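Falten, Stapeln, Weitergeben - Bilder vom Wäschetisch

Im Februar haben wir in Grerkwood wieder unseren großen Wäschetisch aufgebaut.

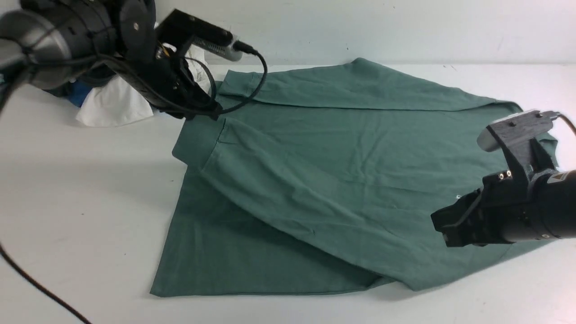 Salbeigrün und noch voller Knitterfältchen: das Poloshirt, ein Ärmel liegt schon quer über dem Körper.

Polos sind ja so eine Sache für sich. Ein T-Shirt verzeiht einem fast alles, das legt man zweimal übereinander und streicht mit der Hand drüber, und dann sieht es nach etwas aus. Beim Polo kommt es auf den Ärmel an. Liegt er schräg, wie auf dem Bild, dann zieht sich die Schräge durch das ganze Paket, und man wundert sich nachher, warum der Stapel immer zu einer Seite kippt. Ich klappe den Ärmel deshalb gern noch einmal auf und lege ihn parallel zur Seitennaht zurück - das dauert einen Atemzug und erspart einem das Auseinandernehmen am Schluss.

Die Farbe hat es mir übrigens sehr angetan! Ein gedämpftes Grün mit einem Stich ins Blaugrüne, ganz matt, dazu der helle Tisch. Anjani Hartono wollte es gleich für ihren Bruder zur Seite legen, hat sich dann aber doch tapfer zurückgehalten. Neben dem Polo warten schon ein weißes und ein blaues Stück, beide noch zerknüllt. Weiß hebe ich mir ja immer gern für den Schluss auf, wenn die Hände schon im Takt sind und der Tee ausgetrunken ist.

Wer genau hinschaut, findet auf dem Grün auch einen winzigen hellen Punkt, vielleicht eine Fussel. Auf dunkleren und mittleren Tönen sieht man so etwas eben sofort. Meine Großmutter nahm dafür einen leicht feuchten Handrücken, und ich mache es bis heute genauso, obwohl in der Schublade zwei Fusselrollen liegen.

Und weil das Falten von Polos jedes Mal für Gesprächsstoff sorgt, schreibe ich hier einmal auf, wie wir es halten. Das Shirt kommt mit der Knopfleiste nach unten auf den Tisch, die Knöpfe vorher bitte zumachen, wenigstens den obersten. Dann streichen wir vom Kragen zum Saum, mit beiden flachen Händen und ohne zu zerren, denn Strickstoff merkt sich jedes Ziehen. Eine Seite zur Mitte, Ärmel zurück, andere Seite zur Mitte, Ärmel zurück. Zuletzt den Saum hoch bis unter den Kragen und umdrehen. Kaja Avotiņš faltet stattdessen in Dritteln und schwört darauf, dass die Stapel dadurch niedriger werden, und in schmalen Regalfächern hat sie damit wohl recht. Gediminas Jõgi rollt seine Sachen lieber, auch zu Hause, und ließ sich davon auch durch gutes Zureden nicht abbringen. Gerollt passt es wunderbar in Reisetaschen, für unsere Kartons ist es leider nichts.

Zur Größe des Pakets noch ein Wort, danach werde ich oft gefragt: Wir falten auf eine Breite von 30 Zentimetern, so passen zwei Stapel nebeneinander in den Karton. Wer zu Hause keinen Maßstab zur Hand hat, nimmt einfach eine große Zeitschrift als Schablone, legt sie unter den Kragen und klappt alles darum herum. Die Zeitschrift danach wieder herausziehen (ja, ich habe sie auch schon mit eingepackt).

Insgesamt sind im Februar 700 Kleidungsstücke über den Tisch gegangen, vom Babystrampler bis zum Wintermantel. Polyxeni Kalogeropoulos hat die Kartons beschriftet, in einer so schönen Handschrift, dass man sie kaum zukleben mochte, und Duván Ospina hat sie nach Vaher gefahren, wo sie nach Größen sortiert in die Regale kommen.

Wenn ihr selbst etwas abgeben möchtet: Poloshirts, Hemden und leichte Pullover nehmen wir immer gern, am liebsten gewaschen und trocken. Gebügelt muss nichts sein, und gefaltet auch nicht, denn das Falten machen wir ja so gern selbst - bei Tee und Streuselkuchen, immer ab 15 Uhr. Bringt gute Laune mit und, falls ihr habt, ein paar stabile Kartons!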